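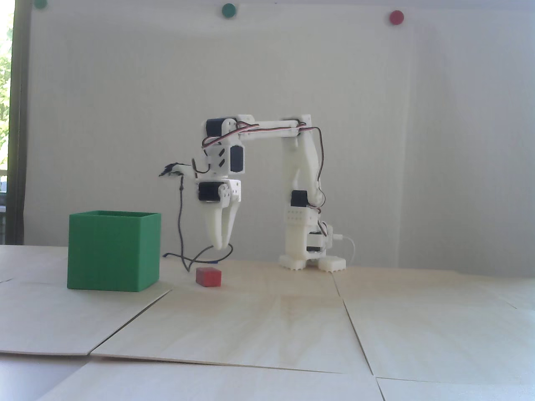

Oil finish on a desk top still smells after 4 weeks

I put two coats of Gemex hard oil on a solid wood desk top in February. The surface feels dry and a tissue comes away clean, but the room smells strongly every morning. The heat is off in there at night. Should I wait, or sand it back and start over?

Botond Balogh

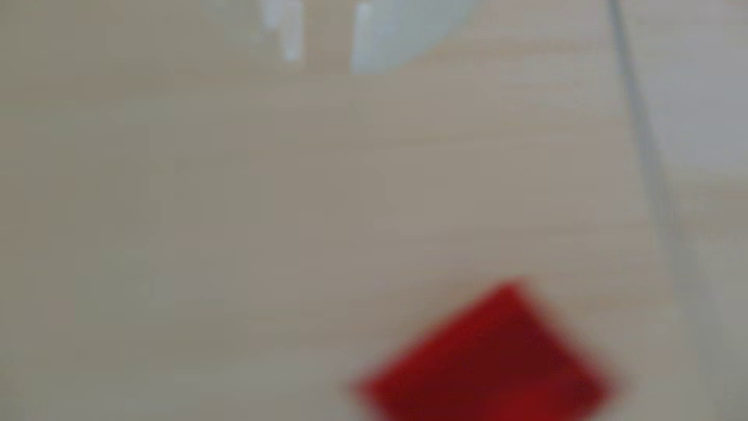
3 min read

Sovwood

Don't sand yet. Oil cures slowly in a cold room, and two heavy coats can smell for six weeks or more. Keep the room warm overnight and leave a window cracked – moving air does more than heat alone. Also check the underside. People oil it, flip the board, and forget to wipe off the extra. 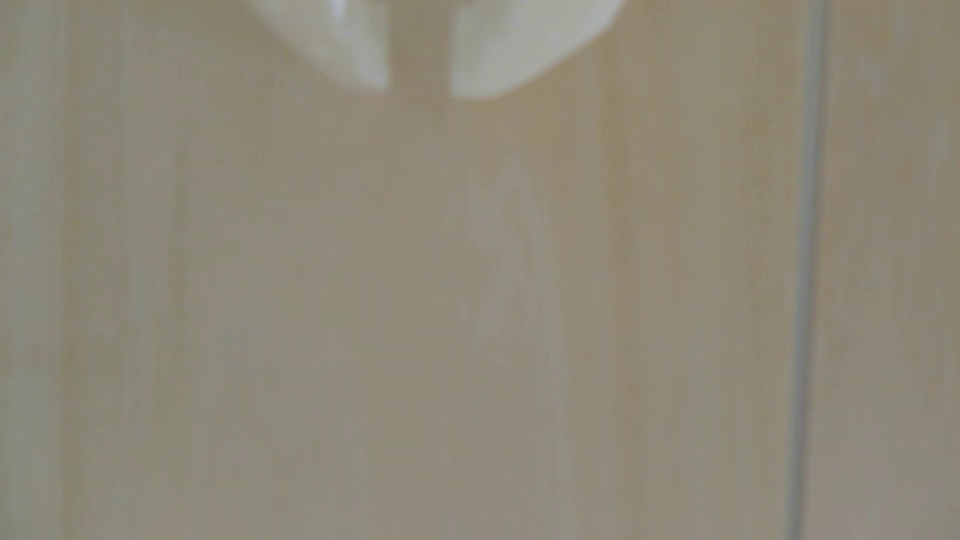

Wuron wrote that the underside was the trouble on a kitchen counter too, and that wiping it down with mineral spirits cleared most of the smell in roughly 3 days. Lay the used rags flat outside to dry, because oily rags in a pile can catch fire.

If it gets sticky, that's a different problem. Scrub with a gray pad and fresh oil, then wipe until the cloth drags. 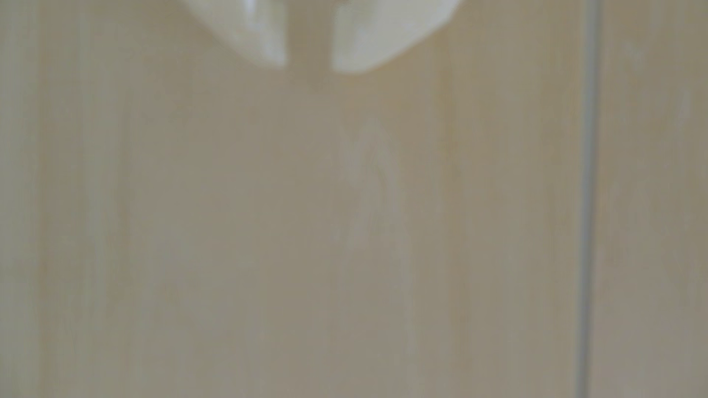 Pálfi

I'd just sand it. 100 grit, then something finer, then water-based varnish. I never liked oil on a desk – coffee cups leave rings. Mine has been fine.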